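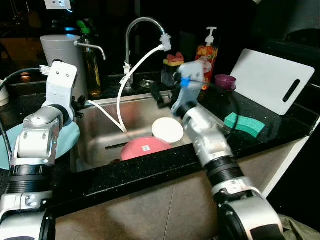
Barnura: notes on the washing-up set

Hello, and thanks for opening the README. Barnura is my collection of pictures of ordinary washing-up: bowls, plates, cups, sponges and the bits and bobs that live round a kitchen sink. There are 2842 pictures in it. I started it because I wanted something that looked like a sink people use, with two sponges on the go and a bottle of soap that doesn't match anything.

What's in the folders

sink – things in the basin, mostly bowls. Upside-down ones are labelled the same as upright ones, so a pink bowl on its face is still "bowl", and so is the white one leaning on it.
counter – plates, cups and chopping boards, wherever they've ended up. The light-blue plate and the purple cup both belong in here.
bits – sponges, soap pumps, bottles, and the sponge holder.

Labels I dithered over

A sponge with a scrubbing pad gets "sponge", full stop. I did try splitting off the pads (the yellow one with the red pad looked so easy!) but it got silly very quickly, so out it went in version 2.

The white hose on the tap counts as part of the tap. The grey water filter has its own label, "filter", even though it has a spout and I kept wanting to call it a tap as well.

If something is half hidden under a bowl and I can't tell what it is, it's "unknown". Please don't send me corrections that say "probably a spoon" – I've had plenty of those, and I've made plenty of those guesses myself.

Getting started

Unzip the lot into one folder and keep the names as they are. There's a small starter pack of 50 pictures if you only want a nose round first. The labels are in a plain text file, one line per object, and the Lubis viewer opens it happily. Justden does too, but it sorts the folders its own way and I find that maddening.

Still to do

Cutlery needs another go, and 4 of the soap bottles have been labelled twice. I'm hoping to have both sorted by September.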